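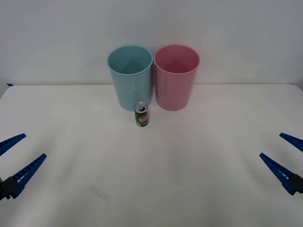 Carbon budget vote: where we are

11 October 2023
By Finbarr Lenihan

Quick one this month, I'm writing between meetings. The Weltow county draft climate plan is out for comment and most of you have asked the same thing, which is what happened to the fairness chapter. Short answer: it's still in. Shorter than the April draft, moved to the back, but in.

For anyone who missed the summer. The county has to split what's left of its carbon budget between now and the end of the plan period. The first draft split it by sector (transport, buildings, farms, the quarry at Zillcombe). Our comments, and those of the parish group in Lidon, asked for a second look at who inside each sector is doing the emitting. A household with one old furnace and no car is not in the same spot as a household with three cars and a heated pool, and the sector tables can't tell them apart.

We got 2,165 signatures on the joint letter. Thank you. The county logged 3,889 comments overall, so ours was not a small slice, even though they count a letter as one comment no matter how many people sign. I've complained about that. Will complain again.

What changed in the new draft

Mostly good. The household survey is funded now. The furnace replacement money goes to renters as well as owners, with the landlord signing off but not getting a veto after 23 days of silence. That clause was Ashok Kushwaha's and he fought for it through six hearings, so if you see him at the co-op say something nice.

Less good: the offsets. The draft lets the county buy its way out of part of the target by paying for tree planting somewhere else. No list of where. No word on whether the people living on that land have been asked. We raised this in our comments and the reply was a paragraph on "flexibility."
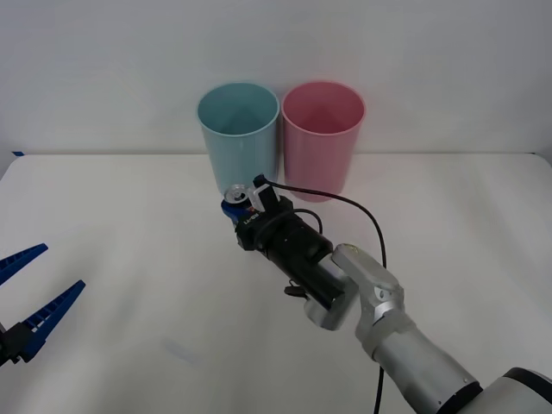
The mitigation money and the adaptation money are kept in separate funds, and the county keeps talking as though a dollar in one has nothing to do with the other. Cutting emissions in this one, flood walls and cooling rooms in that one. I don't buy it. They're like the blue cup and the pink cup there, same shape, so close they're nearly touching, and whatever you pour into one you haven't got for the other. If the Lidon low road gets its drainage done properly that's money well spent, but somebody should say out loud that it came out of the bus budget. Right now you have to read two appendixes with a pencil to find that out.

Also the adaptation fund is set up to match local contributions. Sounds fair. It isn't, because the neighborhoods that flood worst are the ones with the least to put up. Lidon raised its match in a week. The trailer park past the Rathore bridge won't ever raise theirs. Ask for a waiver in your comment, one sentence is plenty.

Lifestyle section

I know, I know. Every plan has one. Eat less beef, take the bus, turn the thermostat down. I'm not against any of it and I do most of it, but six pages on personal habits and one on the quarry is a strange balance. Rev. group in Lidon disagrees with me here and thinks habits are where the change starts. Their point, and I'm passing it along because they made it well at the September meeting: people who have changed something in their own kitchen tend to show up for the public stuff too. Ok. Both then. But the quarry gets more than one page please.

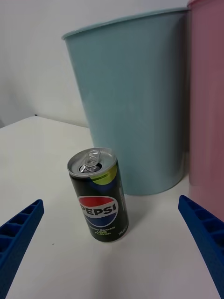
The discounting question

Dull title, sorry. This is the part I'd most like you to read.

When the county weighs cost against benefit it marks down anything that happens later. Damage thirty years off counts for a fraction of damage next spring. That's how you get a seawall study that says wait, and a road widening study that says go. No one on the panel was asked whether a child in thirty years' time is worth less then a commuter today. It's just a number in a spreadsheet that came with the software.

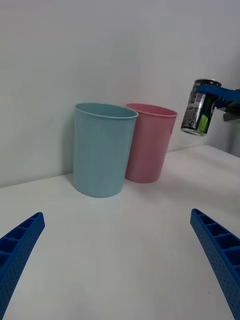
Some discounting is reasonable, before anyone writes in. We don't know the future, money can be put to work in the meantime, fine. The trouble is treating nearness as if it was size. You get it just with the two plastic cups, the pale blue one sits closer and looks like the bigger of the pair, and you'd want to measure before you swore to it. The draft doesn't measure. It picks one rate, uses it for everything from potholes to aquifers, and never shows what happens with a lower one. We're asking for the tables to be run again at two other rates and printed side by side. Not a big job. Ashok did a rough version on his laptop and the drainage projects moved up the list.

How to comment

By mail or at the front desk of the county building. The online form drops anything after the first page so keep it short or attach a file. Say which chapter you mean. Say where you live. Form letters get lumped together so please use you own words, even if it's two lines.

Rides to the Zillcombe hearing: call Ashok. He has room for three, and I can take two more if nobody minds the dog.

Minutes from the September meeting will go out when I've typed them up.

Last updated: Wednesday, 4:40 p.m.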